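Skarkville played its last home match of the season this afternoon and finished two runs short. Short thread for those who couldn't get there.

Mendoza won the toss and batted. The pitch was slow and nothing got above knee height for the first hour. They made 187 all out.

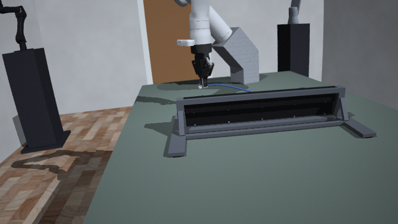

Our spinners did most of the work. They bowled 18 overs between them and hardly gave away a boundary. The seamers were less tidy — too many wides late on, and we know what those cost us.

The chase started well. We were 94 for one at drinks and most people on the bank thought it was done.

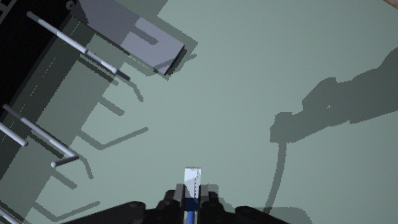 Black gripper, blue and white piece between the fingers.

Then we lost four wickets in five overs. Three were caught in the deep going for shots we didn't need.

The last pair put on 31 and got us to 185 before a run out at the far end.

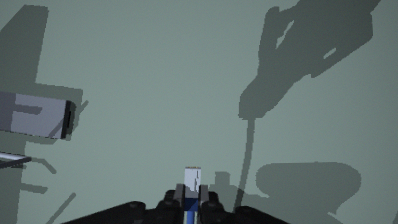 Two finger pads, small gap.

Other club news. The Clorex Cup draw is out and we are away to Zatine in the first round. Coach leaves from the ground, seats are first come first served.

The raffle raised 2,880, which covers the new covers with a bit left for nets.
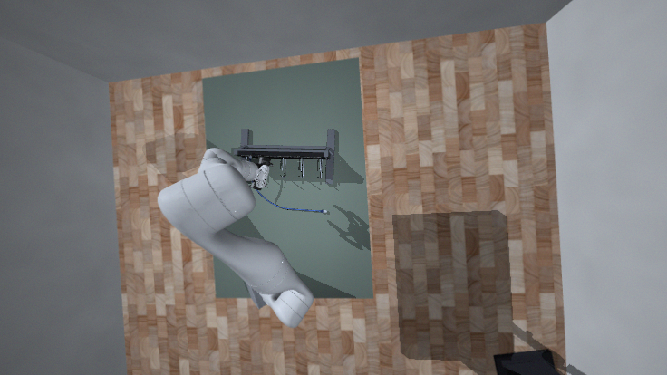

White arm over the table, from above.

Nets start again next week. Juniors first, then seniors. Bring your own pads if you have them.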